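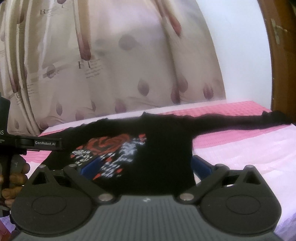

Flat folding of long-sleeved shirts

Flat folding is a method of reducing a long-sleeved shirt to a rectangular packet for storage in a drawer, on a shelf or in a suitcase. It is normally done on a table, an ironing board or a made bed.

Preparation

The shirt is spread out in a single layer and smoothed from the neckline toward the hem. Both sleeves are drawn away from the body so that the fabric under the arms is free of creases. A bed gives enough width for full sleeve extension, although a textured sheet, such as a waffle weave, holds the cloth in place more firmly than a smooth one and makes sliding adjustments harder.

Starting position

Most methods begin with the shirt face down, which leaves the front outermost in the finished packet. Face-up folding encloses the front and is sometimes used for shirts with large printed graphics. Thick prints resist sharp creasing, and fold lines are placed outside the printed area where the width of the design allows.

Sleeves

One side is folded toward the center along a line from the shoulder to the hem. The sleeve is then turned back at the shoulder and laid parallel to the side fold. The second side is treated the same way. In the crossed variant, described by Ayman Ezzat in the Premside housekeeping manual, both sleeves are laid diagonally over the body - a quicker method, but one that leaves a thicker center.

Final folds

The resulting strip is folded upward from the hem, in halves or in thirds. Thirds produce a shorter packet that can stand upright in a drawer. The Premside manual gives a finished width of 21 cm for adult sizes and limits shelf stacks to 6 shirts.

See also: Rolling (packing), Garment storage, Ironing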